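Report on the Visit to the Student Robotics Project at Covden
Dec 17, 2023 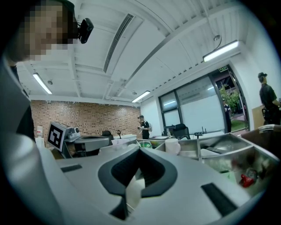
The delegation from Trendthorpe was received at the main entrance by Ashton Waaka, who coordinates the student project and led the morning program. The purpose of the visit was to learn how the course is organized before a similar one opens at Trendthorpe in April.

Students enroll for two terms. The first is given to handling tasks carried out with hand-held grippers, and the second to programming. Each team keeps a written log of its attempts, and the logs are reviewed by the teaching staff every two weeks. At the time of the visit, the teams had entered 1368 attempts, of which 1047 had been accepted for use in the second term.

Mr. Waaka explained that the teams, named Hoarau and Nodow, follow the same task sheet but set up their own work areas. Members of the delegation asked how disagreements over failed attempts are settled. The rule is that both students sign the entry before it is submitted.

The visitors also discussed safety instruction, storage of equipment between sessions, and the hours of staff supervision required. Copies of the task sheet and the log form were provided and are held in the Trendthorpe office. A return visit by the Covden students has been proposed, with the date still to be agreed.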